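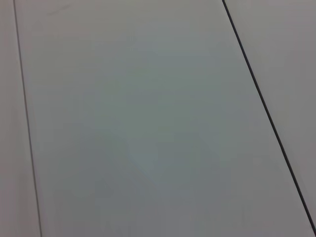
Light grey panels, close up, with two of the joins.

Jundalville workroom, new surfaces

Welcome to our small gallery page. My name is Satish Sengar and I look after the fitting-out of the workroom in Jundalville together with Signe Brøndum. We started in September.

The grey is very pale. In the middle it goes a little to blue-green, and near the edges it is warmer. Signe wanted a matte finish from the beginning and I wanted white, so we had some discussions. Now I must say I like the grey.

The two joins do not look the same. One is thin and fine, the other is darker and thicker. Visitors notice the dark one first. I prefer the thin one, but Signe says a dark line gives the eye a place to rest.

Some notes for those who are planning similar work

Our whole budget was almost $1000, and the panels took $500 of it. We compared the samples in the afternoon and again in the evening, as the colour changes a lot with the lamps. Please do this also at your place, it is worth the trouble.

More pictures will be added when the shelves are up. If you would like to see the room, please write to Signe before you come. The door is on the Malhotra Lane side, number 63, and the bell must be pressed quite hard.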